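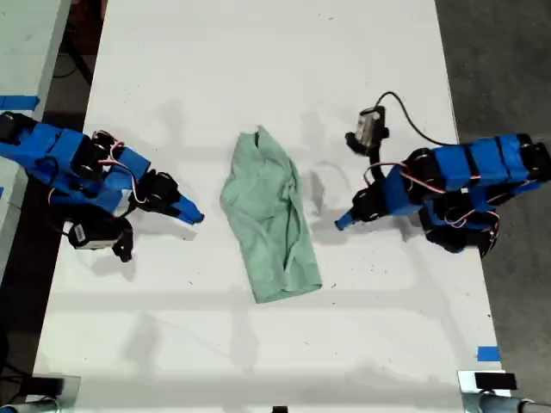 Community Laundry > Rooms and Equipment > Folding Table Checks

Filed under: Walk-rounds and Safety Notes

June — written up by Rowena Gatchalian

Folding table and cloths, Skirkstead laundry room, morning check

Hello all, and thank you to Dexter for lending me his good torch again. I've kept the ticks short and put my grumbles and compliments underneath each one, the way we did last time.

1. Tabletop wiped down, no grit or sticky patches — OK
White shows up everything, bless it, so please wipe before the first cloth goes down as well as after the last. Warm water and a drop of detergent will do, and leave the cream cleaner for the sinks!

2. Table legs locked, no wobble — NEEDS WORK
The leg nearest the door had a tiny bit of give when I leaned on it (and I do lean). Jayson has tightened it for now and will look at the bracket properly.

3. Cloths sorted by colour — OK
Green is for benches and tables, and it's lovely to see that finally sticking. Please don't let the green ones wander into the bathrooms, however handy they look.

4. Seams and hems checked before folding — OK, with a comment
Run your fingers along the hem as you open each cloth out. Soft green cloth hides a loose thread very well when it's bunched up, and a pulled seam only gets longer in the wash.
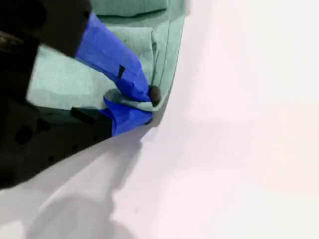
If you do find a thread, snip it, don't tug it, and put the cloth in the mending tub. Tshepo goes through the tub at the end of the month and has rescued 17 so far, which I think deserves a cake.

5. Cloths completely dry before stacking — NOT OK
Two in the cupboard were still damp in the middle. I've hung them up again. Feel the thick part of the fold, not just the corner.

6. Floor under the table clear — OK
Swept at 3, nothing to trip on. Kimutai, the new mat sits beautifully flat — thank you for persevering with it.

Still to do: bracket on the door-side leg (Jayson), fresh label for the mending tub (me).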